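Our Day at the Gununell Training Center Open House

We had been meaning to get up to Gununell for years, ever since the team moved its practices out of the old fairgrounds, and this winter we finally made the drive. My brother-in-law got us passes through his work, the kids had the day off from school, and the forecast was only miserable instead of terrible, so off we went, all five of us in the one car with a cooler nobody needed.

Parking was in the grass lot on the Lloyd Avenue side. If you go next year, use that one and walk in past the ticket trailer, because the paved lot fills up early and getting out of it is a bear. We were handed a wristband, a paper map and a pocket schedule at the gate, and the young woman with the wristbands told my youngest she liked his Rurnia jersey, which was a very kind thing to say to a child wearing the other team's colors.

The first stop was the indoor field. I have watched football on television my whole life and I was still not ready for how big a full-size field feels with a roof over it. They let everyone walk out to the 50 and stand on the logo, and there was a line for pictures that moved along nicely. The turf is springier than I expected and it has those little black crumbs in it that we are still finding in our socks. Along the near sideline they had set up kicking stations for the kids, with a low net for the small ones and the real uprights for anybody brave enough. A teenage girl ahead of us put one through from the 29 with room to spare and got the biggest cheer of the day. I tried from the 15 and we won't discuss it.

After that came the guided part, which runs 40 minutes and is worth every one of them. Our guide had worked in the equipment room before he moved over to tours, and you could tell where his heart was. We heard a great deal about face masks! He showed us how a helmet is fitted with air pads, how the cleats get changed out depending on the field, and how the travel trunks are packed in the same order every road trip so that the quarterbacks' things always come off the truck first. My husband asked about laundry and got a very long answer, and I think it was his favorite thing he learned.

The weight room we only saw through the glass, as there were players in there finishing up rehab work, and I thought it was right of them to keep us moving. The film room was open, though. You sit in the same seats the defense sits in, which are roomier than an airplane and a good deal steeper than they look, and they run a reel from the Mukport game with the coaches' marks drawn over it. I had been at that game, way up in the corner, and I had always believed the fumble in the third quarter was just bad luck. Seeing it slowed down - the safety creeping up, the tight end looking the wrong way - I had to admit somebody had planned it. The kids got restless about then, so we skipped the second reel and I'm still a bit sorry about it.

Lunch was hot dogs and chili from the stand by the south doors. The chili was good, the line was slow, and there weren't enough places to sit, so we ate standing up with our plates on a ledge next to a family from two towns over who have had season tickets since before the new stadium. They gave us all sorts of advice about which sections get the sun in September.

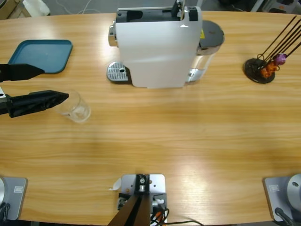 Page last changed: Jan 16, 2020

We finished up in the little team museum, where admission was included with the wristband. It's two rooms, mostly old programs and leather helmets, plus a wall of ticket stubs that I could have read all afternoon. The stubs go back to when a seat cost less than a cup of coffee does now. My oldest liked the goalpost section that fans carried off after the first playoff win and, the card says, returned the following week.

The gift shop is on your way out, naturally. Caps were marked down, sweatshirts were not, and we came home with two caps and a foam finger that has already lost its finger.

A few things for anyone thinking of going. Wear sneakers, as they won't let you on the turf in anything with a heel. Strollers are fine everywhere except the film room. The autograph table was only open in the morning and we missed it completely, so do that first if it matters to your crew. There is supposed to be another open day in March - a smaller one, with just the field and the museum - and my brother-in-law has already asked for passes.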